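Progress Report: Daltura Family Information Campaign
Prepared for the Gandberg Fund
Reporting period: January through May

1. Summary

The campaign gives residents of Daltura plain information on fertility, pregnancy planning and early parental support. The first stage is finished. The second stage, printed leaflets and evening talks, is under way and one month behind. Spending is within the approved budget.

2. Messages and materials

We tested three sets of draft messages with residents before printing anything. The set that mentioned age in its headline did poorly. Readers told us it sounded like a warning, and several without children said they felt blamed. We dropped it. The set that led with practical questions (where to get a checkup, what leave a parent can take, what child care costs) was understood best and is now used throughout.

The leaflet has been printed in two languages. We ordered 848 copies and have given out 537 through clinics, the library and the town registry office. The remaining copies are held for the fall talks.

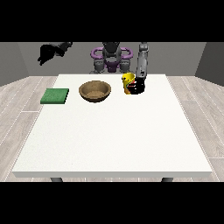
The web version of the leaflet went up in March. It has the same text as the print version, plus a page of phone numbers that we check at the start of each month. Two numbers had changed by April and were corrected.

3. Evening talks

We planned 15 talks for the year and have held six. Attendance was better in Daltura itself than in the Soylu district, where the bus service stops before our talks end. Starting in June, the Soylu talks will begin at 5:30 p.m.

Questions from the audience were mostly about money and housing. Medical questions came second. Our speakers are trained for the medical part only, so we have asked the Trolten advice center to send a benefits adviser to each remaining talk. The center has agreed to four dates so far.

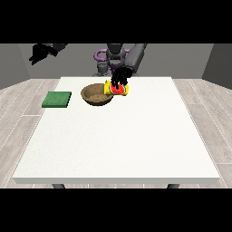 Feedback forms were returned by most of the people who came. They asked for shorter talks and more time for private questions afterward. We will cut the talk to half an hour and keep one table apart for one-to-one conversations. A plain white table like the one shown, with the sponge and the brown bowl taken off, would be enough for two chairs and a stack of leaflets. No purchase is needed for this.

4. Problems and delays

The printer delivered four weeks late, which moved the first talks from February to March. One clinic asked us to remove our poster from its waiting room after a complaint from a patient. We did so the same day and offered the leaflet instead, which the clinic accepted.

5. Next steps

Hold the nine remaining talks. Print 400 more leaflets with the updated phone numbers. Send the Fund a short note on the Soylu attendance once the new start time has been tried twice.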